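Cuarto mes con el club y la tela sigue ganando

Llevaba desde septiembre sin escribir nada por aquí. El club me ha comido las tardes y lo que quedaba de ellas se lo ha llevado el trabajo. Pongo esto en orden ahora porque dentro de poco tenemos que entregar la memoria de la prueba y prefiero tener las notas en algún sitio antes de que se me mezclen.

Para quien llegue nuevo: estoy en el club de robótica de Iltville, en el grupo que se apuntó a la categoría de tareas domésticas. La prueba consiste en recoger ropa con un brazo y dejarla en una cesta. No hay que doblarla. Cuando leímos las bases pensamos que nos había tocado la fácil, y por eso perdimos las primeras semanas discutiendo el nombre del equipo. Al final nos llamamos Rarix. Yo voté por otra cosa.

El grupo somos 4. Cosmin Vasiliu lleva el control del brazo y es el único que había trabajado antes con manos de varios dedos. Yo me ocupo de los datos: grabar las demostraciones, revisarlas, tirar las malas y etiquetar las que se quedan. Los otros dos se reparten el entrenamiento y todo lo que tenga que ver con cables.

El problema de la tela es conocido por cualquiera que lo haya intentado. Un bloque de plástico tiene siempre la misma forma. Una prenda arrugada no la repite nunca, y el punto por el que conviene cogerla cambia cada vez que la sueltas. Nuestro primer intento fue buscar el pliegue más alto y cerrar los dedos ahí. Funcionaba con paños finos. Con tela gruesa, la mano bajaba, apretaba, subía y se dejaba la mitad por el camino, o empujaba el pliegue hasta aplastarlo antes de cerrar.

Cosmin propuso dejar de programar el agarre a mano y aprender de demostraciones teleoperadas. Nos pusimos como objetivo llegar a 1.000 demostraciones antes de entrenar nada. Tardamos bastante más de lo previsto. Teleoperar cansa mucho: al cabo de un rato empiezas a hacer movimientos bruscos y esos episodios luego no sirven. Acabamos haciendo turnos cortos, con uno operando y otro anotando al lado, y la calidad subió enseguida.

Para grabar usamos las cámaras pequeñas de muñeca. La cámara general también está puesta, pero en los agarres la mano tapa casi todo lo que interesa.

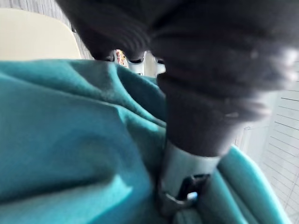
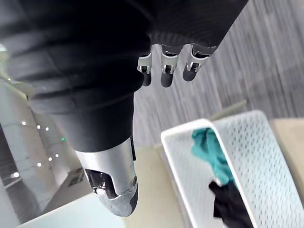
En la revisión descarto por tres motivos: la tela sale del campo de la cámara antes del agarre, el operador corrige más de 2 veces seguidas, o la prenda cae fuera de la cesta. El segundo criterio lo discutimos bastante. Cosmin quería conservar las correcciones, porque así el modelo ve cómo se sale de un error. Yo creía que estábamos enseñándole a dudar. Hicimos una carpeta aparte con esos episodios y entrenamos con y sin ellos. Con ellos iba algo mejor en tela gruesa y algo peor en el resto, así que la discusión sigue abierta.

Otra cosa que nos costó ver fue el color. Al principio grabábamos casi siempre con las mismas prendas, y el modelo aprendió a ir a por ellas con bastante soltura. Le pusimos una camiseta gris encima de una superficie gris y se quedó parado a media altura. Desde entonces cambiamos las prendas en cada tanda y apuntamos cuáles se han usado. Tengo una hoja de cálculo fea pero completa.

La luz también molesta. Por la tarde entra fuerte y los pliegues pierden contraste. Probamos a grabar solo de noche y fue un error, por lo mismo que lo del color: lo que no está en los datos no existe para el modelo. Ahora grabamos a horas distintas y apuntamos la hora en el nombre del episodio.

En cuanto al programa, usamos Mondal para sincronizar las cámaras con las posiciones de las articulaciones. Hace lo que tiene que hacer, aunque la documentación es escasa y el formato de exportación cambió entre versiones sin avisar. Perdí una tarde entera convirtiendo archivos viejos. Si alguien está en la misma situación, que guarde siempre los datos en bruto y convierta después.

Ahora mismo contamos 4.000 episodios si incluyo los descartados. Los buenos son bastantes menos y no voy a dar la cifra hasta que termine la segunda revisión, porque ya me he equivocado una vez y Cosmin la puso en una diapositiva.

Lo siguiente es el caso de dos prendas juntas. Las bases permiten que salgan amontonadas y nosotros casi siempre las hemos grabado separadas. Cuando la mano coge las dos a la vez, el modelo no sabe si soltar o seguir. El equipo Studer, que compite en la misma categoría, las separa primero con un movimiento de arrastre. Nosotros no tenemos tiempo de copiar eso y vamos a probar con agarres menos profundos.

Me quedan por revisar las grabaciones de esta semana y rehacer el apartado de datos de la memoria. Cuando tenga la tabla de resultados la subo en otra entrada.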